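Ticket 4000-289
Product: Lellska front-loading washer
Category: Drain / end of cycle
Status: Closed
Opened by: Adesuwa Babalola
Assigned to: Onyekachi Bashir, Bellitz Appliance Support
Opened: 2 October 2020

Problem as reported

Washer stops before the final spin. Display shows the drain fault code and the door stays locked for several minutes. Water is left in the drum to just below the lip of the seal. Fault is intermittent. It started in August, after the machine was moved from the basement to the laundry room on the first floor. Short cycles finish more often than long ones. Customer has run a drain-only program after each failure and it usually empties the drum on the second attempt.

Already tried by customer: power off overnight, different outlet, smaller loads, less detergent.

Reply 1 – O. Bashir

Thanks for the detail. An intermittent drain fault that clears on the second attempt points to a restriction or a hose problem more often than a failed pump. Before we look at parts, please do the following and report back:

Unplug the machine and close the water valve.
Put a shallow pan under the filter cover, pull out the small drain tube and let it empty.
Unscrew the pump filter and check the housing behind it with a flashlight. The impeller should turn by hand with a slight stepping feel.
Measure the height from the floor to the highest point of the drain hose.
Tell me how far the hose is pushed into the standpipe.

Please also attach a photo of the machine with the door open and confirm the drum turns freely by hand.

Reply 2 – A. Babalola

Filter had lint and one hair tie in it. Cleaned and refitted. Impeller turns, and I can feel the steps. Nothing loose behind it. Drum turns freely both ways with no scraping.
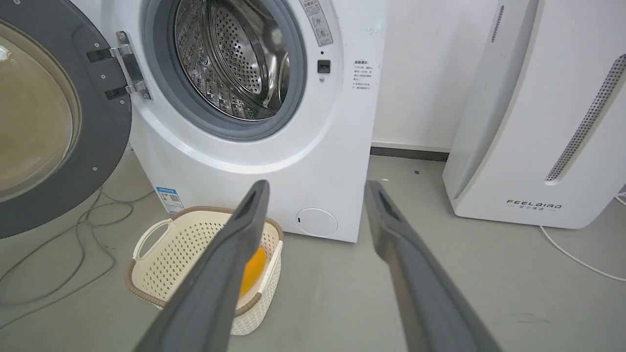
Attachment 1. Door open, drum and gasket.

Hose height I will measure tonight. I can't see behind the machine without pulling it out. Ran the cotton program after cleaning the filter and got the same code at the end.

Reply 3 – O. Bashir

Understood. The filter was not the cause, or not the only one. Leave it clean and move on to the hose.

The hose on this series needs its high point between the top of the pump and the top of the cabinet. If it runs too low, water siphons out during fill. If it runs too high, the pump works against too much head and the control board times out before the pressure switch resets. Either one can produce the code you have, and both are common after a move.

Two questions. Does the machine seem to take on water for longer than it used to? Does the sink on the same drain gurgle when the washer is pumping out?

Reply 4 – A. Babalola

Fill time seems normal. The sink does gurgle, and it did not do that with the old washer, a Jovetti, which used the same drain for years without trouble.

I pulled the machine out. The hose goes up the wall and over a plastic hook, then down into the standpipe. Most of it is inside the pipe. I marked it with tape and pulled it out and the part below the rim was almost the full length of the straight section. There is also a wrap of electrical tape sealing the hose to the pipe. The Dumitrescu installer did that when the machine was moved.

I also wiped down the gasket and checked the folds for anything stuck, because the manual lists that under the same code. 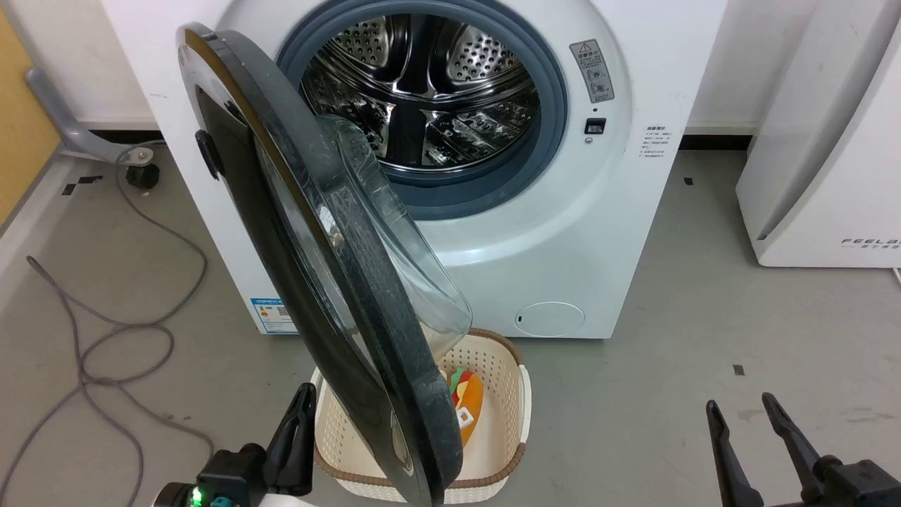 Attachment 2. Drum empty, before restart.

Reply 5 – O. Bashir

The tape is the likely fault. A standpipe has to be open to the air. With the hose pushed deep and the gap sealed, air in the pipe has nowhere to go, so flow backs up and the pump stalls against it. The gurgle at the sink fits that – air is being forced through the other trap. It would also explain why the second attempt works, as the pipe has had time to clear by then.

Please:

Remove all tape from the standpipe.
Pull the hose back until no more than 200 mm is inside the pipe.
Fix the hose to the hook with a cable tie so it can't slide back down.
Check for a kink where the hose leaves the cabinet before you push the machine back.
Run rinse and spin, empty, then one full cotton program with a normal load.

If the code comes back after that, I will book a pump and pressure switch test.

Reply 6 – A. Babalola

Tape removed, hose pulled back and tied. There was a flat spot in the hose where it had been against the wall. It came back to shape but I moved the machine forward a little to give it room.

Rinse and spin finished with no code. Cotton program finished with no code. No gurgle at the sink that I could hear.

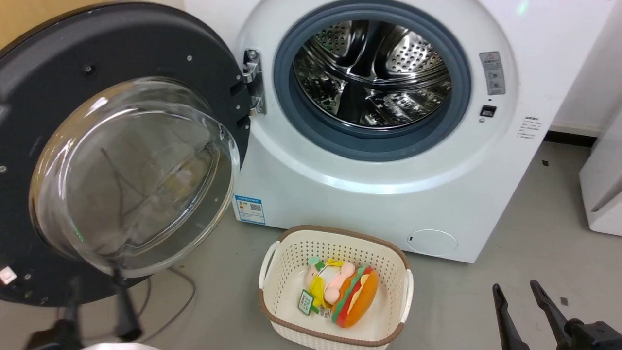
Attachment 3. Door side and front panel.

One more thing: the door lock still clicks twice at the end of a program before it lets go. Is that part of the same problem?

Reply 7 – O. Bashir

No, that is normal. The board pulses the lock, waits for the level reading, then pulses again to release. If it ever stays locked with the drum drained, open a new ticket under Door / Lock.

Good result on the drain. I will hold the ticket open for a few more loads.

Reply 8 – A. Babalola

Loads done, including bedding on the long program. No codes. OK to close.

Resolution

Cause: drain hose inserted too far and sealed to standpipe with tape. Contributing: flattened section of hose at wall.
Parts used: none
Site visits: 0
Technical follow-up: note sent to Dumitrescu about standpipe sealing.
Related tickets: 2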